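Somadton Open Day

Posted 2018-05-19

I go to open days the way other people go to yard sales, with low expectations and a tote bag. Somadton held one this year in the old Tresden building, the one with the loading dock you can see from the bus, and I went because it was free and the sign said refreshments.

Parking is 3 dollars and the machine only takes coins. I parked by the tire place and walked.

At the front desk they give you a sticker with a number on it. I was 76. I asked what the number was for and got a very warm smile. I kept the sticker on all day in case they called it. Ahead of me a family of five was negotiating over who got 80, which the youngest felt strongly about.

The tour goes in one direction, following tape arrows on the floor. First comes the lobby, with a wall of framed certificates hung slightly too high to read. Then a corridor that smells like floor wax and popcorn. I never found the popcorn. After that you get the big hall, and from there the arrows give up and you're on your own.

Most of the hall was what you'd expect. Klinhom had a booth with pens and a bowl of mints. Itmont had a booth with better pens. A man was handing out a brochure on drainage that I have since read twice, and I would like it known that the second half drags.

The part I liked best was the tables along the back, where somebody had been told to make things look friendly and had gone straight for picnic supplies. Red-and-white gingham, in a building with exposed ductwork. It hadn't been ironed, and I respected that. An ironed tablecloth at an open day makes me feel I should be standing up straighter.

The table I spent the longest at had the strangest assortment in the place. A claw hammer with a rubber chicken draped over it. A tall blue bottle with a white cap. A tub of rubber bands, clear plastic, full enough to run a post office for a year. If there was a theme I did not work it out, and I gave it a fair amount of thought, on the grounds that there were no chairs anywhere in the hall and I had to lean on something.
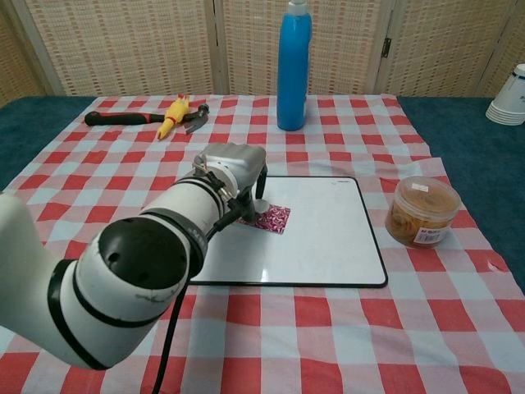
I do think more places should consider the rubber chicken. I have been to open days with scale models, open days with a fog machine, and one with a live owl, and none of them held a crowd of eight-year-olds as firmly. A boy in a dinosaur shirt visited it four separate times. He asked his mother whether they could get one, then whether they could get a hammer, and she answered both questions at once.

The grown-ups went for the rubber bands. I heard two complete strangers get into a long talk about where you even buy them in bulk now, and whether the ones off broccoli are as good. (They are not. They dry out. I nearly said so.) The same two people walked past the Klinhom booth without slowing down, pens and all.

I was also taken with a little square of paper, pink and white with a swirly pattern, lying on a small whiteboard. It was exactly the kind of paper my aunt used to line drawers with, and for a minute I was nine and looking for the good scissors. You don't get that from a drainage brochure.

Refreshments turned out to be lemonade and a tray of oatmeal cookies, one per person, enforced by a teenager with tongs. The lemonade was fine. The cookie was large and needed the lemonade. I went back and asked if the one-per-person rule applied to broken ones and was told it did.

There was supposed to be a talk at the end. We all shuffled over to the far corner for it, the microphone squealed, and a woman thanked us for coming and said the next open day would be in June. That was the talk. I've sat through much worse, and for much longer.

A few practical notes if you're thinking of going in June. Bring quarters. Wear shoes you can stand in. The restrooms are back through the corridor, against the arrows, and you will get looks. Itmont has the pens you want, but they keep the nice ones behind the booth, so you have to ask.

They never called 76.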